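Unit 11: The Laundry Area in Shared Housing

Course handout, Household Operations
Droltstead Institute of Domestic Services

Purpose of this unit

Students completing this unit should be able to arrange a small laundry area, prepare a load for a front-loading machine, and leave the area in good order for the next user. The unit follows the material on floor care in Unit 10 and assumes that students have read the section on storing cleaning products.

1. Placement of the machine

A front-loading washing machine should stand level on a firm floor. A machine that rocks will be noisy during the spin and may shift out of position. Check the level by pressing down on opposite corners of the top panel and adjust the feet as needed. Leave enough clearance for the door to open fully.

A table next to the machine is strongly recommended. Sorting and folding can then be done at standing height, and clean items do not have to be placed on the floor. In the Vallari residence plan, used in the October assignment, the table was first drawn across the room from the machine. Students were asked to mark the walking path for one full load and then to revise the plan.

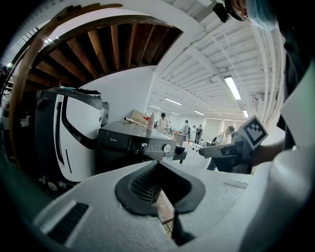 2. Use of the top surface

The top of a front-loading machine is often treated as a shelf. Light items may be kept there between loads, but the surface should be cleared before a spin cycle begins. Spray bottles should be closed and stored upright. Cardboard boxes should be moved to a shelf or cabinet if the room tends to be damp.

3. Reading the display

Most current machines show the time remaining in hours and minutes. A reading of 1:27 therefore means one hour and twenty-seven minutes. The figure may change after the machine has weighed the load. Students should enter the first reading in the log and correct it if it changes.

4. Preparing the load

Empty all pockets and close zippers. Separate white garments from colored ones. Work caps and coats are to be washed apart from household linens. Do not pack the drum tightly; a hand should fit between the load and the top of the drum.

5. Assignment

Using the Ferri floor plan, draw a laundry area with one machine, one table and one cabinet. Add a written account of 600 words explaining the order of work. The assignment carries 55 points. Plans must be drawn to scale, and door swings must be shown.

Reading: Zodard Housekeeping Manual, chapter 21.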